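Well, the cake stall money is finally counted, and our little walking club has made £273 for the Plornurley lifeboat station! I'd have been happy with half that (January's soup lunch only brought in £82, though the rain didn't help). 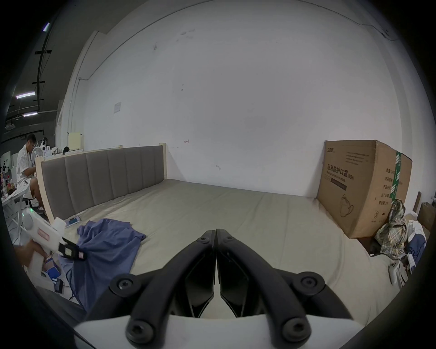
Plornurley Pam

Next up is the sponsored walk from Pickering, and 44 of you have put your names down already, which is brilliant. Sponsor forms are in the tea room at Jomenel, next to the till. It's £2 to enter and dogs go free. Bring a flask, as the café at the halfway point is shut until Easter. I'm still after a few more raffle prizes too, so have a rummage!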